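Sohail Siddiqui
Tuesday is officially pillow day at my place and I am way too excited about it. I've been trying to make the reading corner work since February, so come along, short thread!

1/ Start with the chair. It's a round tub chair in a brown that goes a little olive, with a big padded rim that curves right around you. The pink pillow went in the middle first. So fuzzy! And the white stitched patch near the corner gets me every time. 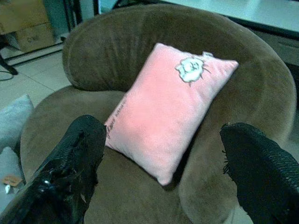

2/ Pink on brown: I didn't expect to love this so much. It's such a soft, sweet pink, and it looks great tilted against the backrest (straight up and down is too hotel lobby for me).

3/ Then the grays. Two of them, a bigger square one and a smaller one. The big one is plush, with a faint stitched circle that looks like a little bear face. I'm a grown man with a bear pillow and I'm thrilled.
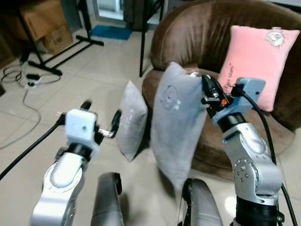 I keep going back and forth on whether the big gray one should sit behind the small one or off to the side. Behind gives you more to lean on. Off to the side leaves room for my actual back, haha.

4/ Tip if you have a napped fabric like this: brush it all one way with your hand before the pillows go on. Takes 2 minutes and it evens out the light and dark patches.

5/ Next up is a lamp. Budget is $40, so send me your favorites!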